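From: Irena Szulc
To: Rorstead Strings list
Subject: Re: capo or retune for the February set?

Kedir Degefa wrote:
> I tried the second song with the capo on 5 and it sounds thin on my
> guitar, especially on the low strings. Would it be easier if we all
> dropped to open G and played it with the capo on 2? Also, does anyone
> have the chords for the bridge? My sheet stops after the second chorus.

Kedir,

I would leave the tuning alone. Teresa and I both have to go straight into the waltz after that song, and there isn't time to bring five or six strings back up between the two. If the capo on 5 is too thin, play the same shapes without it and stay on the bass strings. Teresa can cover the high part on mandolin.

The bridge is Em, C, G, D, played twice, then Am for two bars and D7 for two bars. Hubert's old sheet has a B7 in place of the last D7. That is a mistake and it will clash with the singers, so please cross it out if you have that copy.
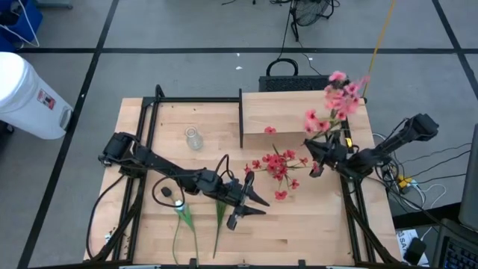
Pink artificial flowers held over the worktable

For strings, I put a light set on my own guitar last week and had to loosen the truss rod a little to stop the buzz at the second fret. Give new strings a couple of days before you play out. Mine were still going flat after an hour of practice.

Babatunde asked about the tempo. We have been taking the waltz too fast. Set the metronome at 38 for the bar, one click on each first beat, and it should feel right for the singing.

I'll bring printed copies of the corrected sheet to the next practice. If anyone wants it in larger type, write to me off the list.

Irena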